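Reading time: 7 min

Workplace inspection checklist: robot-assisted cleaning and wiping station
Site: Flirkero, refurbishment hall
Inspected by: Quang Lò
Date: May 30, 2026
Previous inspection: November

Scope

The list covers the arm used for wiping and cloth handling, the area within its reach, and the duties of the people who share that area. Until November the work was done entirely by hand. The arm now does the repeated wiping passes, and staff load cloths, check surfaces and deal with stoppages. Comments from the shift are included where they affect a result.

Results are given as Pass, Action or Not checked. An Action item has an owner and stays open until the owner signs it off at the station.

1. Access and walkways

1.1 Floor marking of the arm's reach visible from all approaches. Pass.
Comment: Marking has been renewed on the side facing the packing tables. Staff say they now walk round the marked area without thinking about it. New starters should still be shown it on their first shift.

1.2 Walkway width kept free of trolleys. Action.
Comment: One trolley was standing across the marking at the start of the inspection. It held work waiting for the arm. Before the change, each person collected their own pieces and the trolley was never left. Now pieces arrive in batches and need a waiting place. A bay is to be marked next to the Stelura cabinet. Owner: shift lead.

1.3 Emergency stop within reach of the loading position. Pass.
Comment: Tested from the loading position and from the checking table. Reset needs a key, held by the shift lead.

2. Stopping and restarting

2.1 Arm stops on opening of the side gate. Pass.
Comment: Tested 3 times, at different points in the wiping cycle. No further travel seen after the stop.

2.2 Gripper keeps hold of the cloth after a stop. Pass.
Comment: Intended behaviour. Staff should not pull a cloth out of closed fingers. Use the release on the pendant. Two operators said they had pulled cloths free by hand during the first weeks. Both have been shown the release again.

2.3 Restart only by the person who caused the stop. Action.
Comment: The rule is on the wall but is not followed at shift change. The outgoing operator leaves and the next one restarts without knowing why the arm stopped. A line for the reason is to be added to the handover sheet. Owner: Quang Lò.

3. Gripper and cloth

3.1 Finger surfaces free of cracks and sharp edges. Pass.
Comment: Checked by hand with power off and locked out. Recesses in the fingers collect fibres from the microfibre cloths and should be brushed out at the end of each shift.

3.2 Cloth held firmly, without long loose ends. Action.
Comment: A bunched cloth gives a thick pad and wipes curved surfaces well, but the shape differs each time. A second fabric lying close to the first can be caught and dragged along. Keep spare cloths out of the pick-up area while the arm is running. Owner: loading operator.

3.3 Cloth type matches the work. Pass.
Comment: Long-pile microfibre only for clear plastic parts. Woven cloths are for dry dusting of metal racks.

The arm can be called to work close to the wall as well as at the table. In those positions the gripper comes near to clear covers, cables and fittings that were placed there when only people worked in the area. A person wiping by hand lifts a cable aside as a matter of course. The arm does not, so the layout has to be settled before the cycle starts. 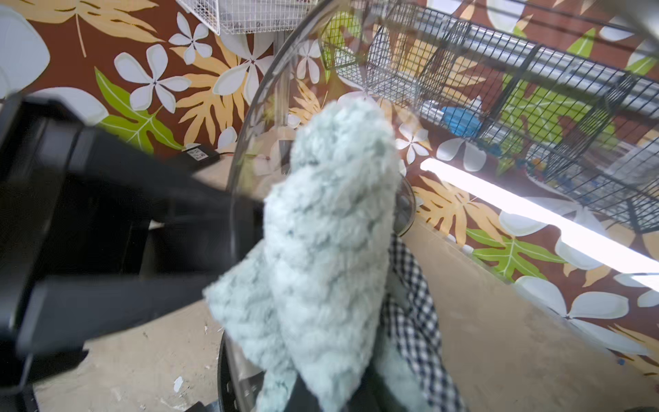
4. Cables, lighting and floor

4.1 Power adapters and thin cables kept off the floor within reach. Action.
Comment: An adapter lies on the concrete close to the gripper fingers, with its cable running towards the base of the clear plastic dome. It should be fixed to the wall, with the cable in a clip. Owner: maintenance.

4.2 Floor free of debris. Action.
Comment: Dust and small debris on the concrete. Sweeping used to be part of wiping by hand and was not written down anywhere. It was lost when the task was split. Add it to the start-of-shift list.

4.3 Lighting does not dazzle the operator or the arm's camera. Not checked.
Comment: A bright tube light is mounted low, beneath the mesh rack. To be checked from the loading position with the Najafi meter, which was out for calibration.

4.4 Overhead racks and baskets secure. Action.
Comment: Racks were not moved during the inspection. Fixings are to be checked by hand. Small items should be taken out of open bins before the arm works underneath. Owner: maintenance.

5. People and tasks

5.1 Each operator trained and signed off. Action.
Comment: 7 operators work at the station and all have done the basic course. The Prostum module on fault messages is still missing for the evening shift.

5.2 Change of posture and breaks. Pass.
Comment: Less reaching and less wrist work than before. More standing still. Operators asked for a stool at the checking table – approved.

5.3 Workload when the arm is stopped. Action.
Comment: The daily target is 100 pieces and was set with the arm running. During a long stop, staff try to make up the number by hand, which brings back the strain the arm was meant to remove. The target should be lowered for any stop longer than 31 minutes. Owner: production planning.

5.4 Staff know who to tell about near misses. Pass.
Comment: All those asked gave the right name. Reports have been short. Please write down which cloth and which part were in use, and where the arm was at the time.

5.5 Hand skills kept up. Not checked.
Comment: Raised by two of the longer-serving operators. They would like one batch a week to be wiped by hand so that newer staff can recognise a poor finish. Passed to the shift lead for a decision.

6. Sign-off

Station may remain in use. Items 3.2 and 4.1 are to be closed before the arm is next run at the wall position. Table work can continue in the meantime.

Inspector: Quang Lò
Next inspection: November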